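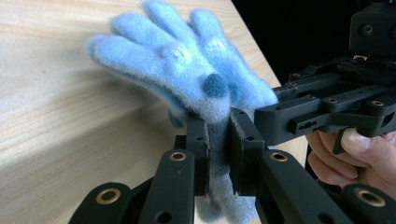
Laver et ranger les gants polaires tout doux (sans les transformer en carton)

Samedi 10 septembre

On s'y prend toujours trop tard. Première gelée, on ouvre le bac, et les gants sentent la cave. Donc cette année je fais tout maintenant, fenêtre ouverte, et je note comment je procède. Ça vaut pour les gants pelucheux, maille duveteuse ou polaire, avec ou sans écusson. Pas pour le cuir, pas pour les gants de ski à membrane.

Ce qu'il faut
Une bassine
Lessive laine ou savon liquide doux
Une serviette éponge sèche
Une brosse souple (brosse à bébé, très bien)
Une table dégagée, en bois c'est agréable mais attention à l'eau
Pinces à linge, sachets en tissu

1. Trier par paires
Tout vider sur la table. Les paires d'un côté, les célibataires de l'autre. On ne jette pas les célibataires tout de suite, attendre d'avoir fait les poches des manteaux. Chez moi il en est ressorti un de la doublure d'une parka, en août, allez comprendre.

2. Vérifier avant de mouiller
Passer la main dedans, doigt par doigt. Mouchoirs, sable, ticket de caisse. Regarder les coutures entre les doigts, c'est là que ça lâche. Un trou se recoud AVANT le lavage, sinon il double. Et l'écusson, s'il y en a un sur le dessus de la main : tirer doucement sur le bord. S'il se décolle ou si le fil part, trois points de couture et on n'en parle plus.

Test couleur pour un écusson foncé sur un gant clair, style rond bleu nuit sur bleu ciel : coton-tige mouillé, on frotte le bord. Si le coton reste blanc, on lave. S'il bleuit, eau froide, très vite, et rien qui trempe.

3. Laver
Eau à peine tiède. Une petite dose de lessive, moins que ce qu'on croit. Onze minutes de trempage, pas plus (j'ai mis le minuteur du four à 11, ça me suffit). Presser, relâcher, presser. Ne pas frotter les poils entre eux, ça feutre et après c'est foutu. Pour le bout des doigts, souvent gris, masser avec une goutte de savon pure.

Rincer jusqu'à eau claire. Deux bassines en général, trois si on a eu la main lourde.

4. Essorer sans tordre
Poser les gants à plat sur la serviette, rouler, appuyer. Dérouler, changer de coin, recommencer. Jamais de torsion, les doigts s'allongent et ne reviennent pas.

Machine ? Possible si l'étiquette le permet. Filet, cycle laine, essorage à 800 maxi. Je le fais pour ceux des enfants, pas pour les miens.

5. Sécher
À plat, ou pendus par le poignet, doigts en bas. Loin du radiateur. Remettre les doigts en forme pendant que c'est humide, un par un — c'est le moment où ça se joue. Retourner le lendemain. Compter deux jours par temps gris.

Pas de sèche-linge. Vraiment pas.

6. Redonner du gonflant
Une fois bien sec : secouer fort en tenant le poignet, puis brosser du poignet vers les doigts, puis à rebours. Sur l'écusson, on contourne. Les zones aplaties reviennent en deux ou trois passages. Si ça bouloche, rasoir anti-bouloches, léger, sans appuyer près des coutures.

7. Ranger
Par paires, à plat, l'un sur l'autre. Pas roulés en boule comme des chaussettes, le poignet se détend. Un sachet par personne, avec le prénom dessus. Un peu de lavande ou du cèdre, et hop, près de l'entrée et pas au fond de la cave, cettte fois.

Si ça tourne mal
Gant raide : trop de savon resté dedans. Re-rincer, re-sécher, re-brosser.
Gant rétréci : mouiller à l'eau froide, enfiler humide, étirer doucement. Marche un peu, pas toujours.
Odeur de cave : une nuit dehors au sec, avant le lavage.
Écusson qui gondole : linge humide par dessus, fer tiède, quelques secondes, sans toucher les poils autour. La polaire fond, je l'ai appris sur une écharpe.

Prochaine fiche : les bonnets à pompon.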